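The Long Goodbye to the Town Pool

August 7, 2021

Jeltville. Heat like a wet towel. Parking lot full by ten, kids barefoot on the asphalt, hopping. Same as every summer since the pool opened, except this one might be the last.

Quick version for those who don't live here. Pool leaks. Has leaked for years. The repair quote came in at 413 thousand and the town has, well, not that. The council votes before the end of August.

Sandra Dunmore taught both my brothers to swim in the shallow end. She's 72 and still does laps before the gates open, slow crawl, pink cap. "I don't need a new one," she told me, dripping on my notebook. "I need this one to hold water."

Fair enough.

The petition has 2,000 names on it. Big number for a place this size. Gareth Wragg, who sits on the council, says he's read every page and half of them don't live in town. They drive over from Engate, where the pool closed 12 years ago and is now a row of storage units. Should their names count? He says no. I say they're the ones who know what its like afterward. 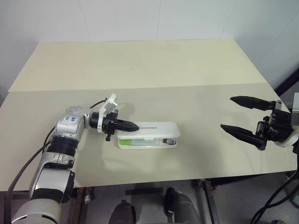
Money, then. Day passes haven't gone up in ages and everybody I asked at the snack window said they'd pay more. Asked Wragg about that. Long sigh. Passes cover the lifeguards and the chlorine, he said, and that's a good year. The pipes are original. The pump house roof is original. The diving board went in spring and won't be back whichever way the vote goes.

Evie Lambert, head lifeguard, 19, has already applied for a job at the lake. Doesn't want it. No shade out there, and the water's brown by now. She whistled at two boys running while we talked, didn't even turn her head.

I stayed until closing. Dean Penrose was stacking the chairs, radio going, some ball game in extra innings. He offered me the last of the snow cone syrup. Blue raspberry. I took it, my toungue was blue all the way home.

The vote is open to the public. Doors at six, town hall, side entrance.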